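Pre-run checklist, two-arm suturing bench, Lumance protocol (policy runs on the Kerkden pads)

I fill this in before every block of runs, and I ramble in the comments, so skim if you're in a hurry!

- [x] **E-stop, both arms.** Fine. The left button is still stiff, so give it a proper shove.
- [x] **Jaw calibration.** Passed on the second try (the first one I bumped the cart, my fault).
- [x] **Cable tension at the wrists.** Good. I logged it in Gulix under run set 38.
- [ ] **Wrist camera exposure.** Left this open. Glare eats thread, and the tracker loses anything pale once it crosses a bright patch. I want a fixed setting before we compare against the old results.
- [x] **Overview camera.** Needle and both instruments have to be in view at the start pose.
- [x] **Thread accounted for.** Check the dark stuff and the pale stuff separately, please – the segmentation model treats them as two classes and it does worse on the pale one.

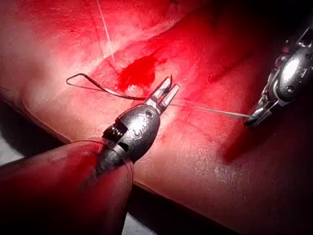
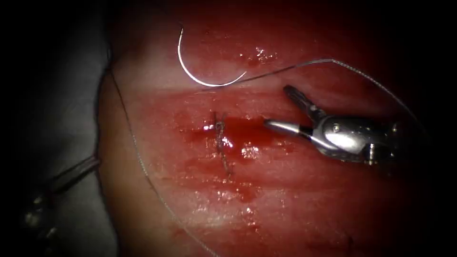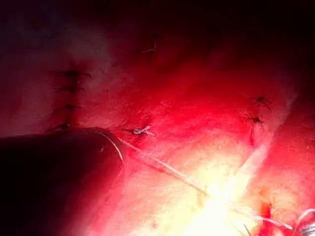 *Suture thread on the red surface, wrist camera (first and third) and overview camera (second).*

- [x] **Needle count.** Do it out loud, even if you're alone. I do.
- [x] **Pad seated in the Van Damme clamp.** Wiggled it, no play.
- [ ] **Disk space.** 685 GB free, and I'd like more than that before a full block of 500 episodes. Clearing the old pilot data tonight.
- [x] **Force limit.** Set in software and checked by hand on both sides.

Comments: I held back 16 episodes for the knot-tying test, same split as last time, so please don't train on them (yes, I've done it, and the numbers looked wonderful for a whole afternoon). Next check at 2 p.m., after the exposure fix.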